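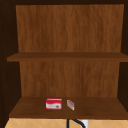 Tevier build, gallery page 2

Friday, July 26, 2019

Quick update from the bench at Clurkent, Hatusness. Been meaning to do this page since February. Half the notes are off the back of an envelope so bear with. Page one had the base and the shoulder joint, go there first if you want screws and swearing. This one is mostly the cupboard job.

The idea, for anyone new: Tevier is a small home-built arm that should one day get a packet off a kitchen shelf and put it back again. Everything gets tried in Bawa (our simulator, home brewed, ugly menus) before the real motors get switched on. Cheaper that way. We only have the one set of gears.

THE CUPBOARD, IN BAWA
Open front, one shelf across the middle and the floor of the cupboard as the other. Brown wood grain all over. Top half left bare, stock goes on the bottom.

The red and white box is left of centre on the lower shelf, standing up. Thin pale see-through item next to it, leaning a bit. Small gap between the two.

Tiles underneath in a tan diamond pattern, and the top of a black tap. Want the arm to learn to stay well clear of the tap. Taps are not cheap.

No lettering to speak of on the box, just a smudge across the white band. Sharper textures are on the list, a long way down.

SHELF HEIGHT
Moved it three times. Too low and the wrist fouls on the front lip coming out, too high and the elbow has to do something silly. Current height is a compromise and I'm sick of looking at it so it stays.

Depth also changed. First version was far too shallow, the forearm never had to go inside at all. Easy marks, no use to us.

FIRST LONG RUN
100 goes overnight on the old desktop, box only. Got the box out on almost all of them, then looked at the replays and a good few were the box being dragged off the front edge by one corner. Counted as a pass! Scoring rule rewritten the same evening. It now has to be lifted clear of the shelf before it moves forward.

Ran it again under the new rule. Much worse. Good.

SECOND LONG RUN
137 goes, odd number because somebody tripped the breaker with the bandsaw. Kept what we had. Box and neighbour both on the shelf this time, and the arm has to take the box without touching the other one.

Main way of failing: fingers open too wide on the way in, right hand finger clips the neighbour, over it goes. Narrowed the opening to the box width plus a bit. Better, not fixed.

Other way of failing: comes in too high, taps the underside of the middle shelf and stops dead. Stops dead is at least what its supposed to do.

FINGERS
Set number 4 now. Printed, with strips of rubber mat glued on the inside faces. Earlier sets were too fat to go between two packets. The new ones are thinner and bend more than I'd like when the grip is tight.

Tried glue from the shared cupboard at Clurkent, peeled in a week. Contact adhesive holding so far. Do it by the open door, the smell is awful.

WRIST
Stripped and rebuilt. A washer was in the wrong way up, found it after two evenings of blaming the code. Slop at the fingertips is a lot less. Cable now goes down the inside of the forearm and has stopped catching on things.

If you're copying this, leave more slack at the wrist than looks sensible. I cut mine short and had to solder on an extra bit, which is now a lump that rubs.

REAL CUPBOARD
Started. Old kitchen wall unit from a skip, doors off, screwed to two uprights on the back wall of the workshop. Shelf pins didn't match any of the holes so drilled new ones. One side came out slightly low. Shimmed it with card - please don't pull the card out.

No tap on the real one yet. Thinking a bit of bent pipe, painted black, so it can be hit without flooding anybody.

CODE
Tidied, a bit. The cupboard file is in the Bawa folder with the shelf hight at the top where you can change it. Don't change the units, everything is in millimetres and I will be cross. Gripper limits are in a seperate file.

STILL TO DO
Box on the top shelf, haven't tried that at all.
Thinner items. Arm is hopeless with anything thin at the moment, pushes it along.
Emergency stop needs to be where a person can reach it from the lathe side.
Better lamp.
Label the spare motors, two of them are dead and they look just like the good ones.

Next page when the real cupboard has had its first go. Questions in the comments, or come by the bench at Clurkent of an evening, kettle's by the sink.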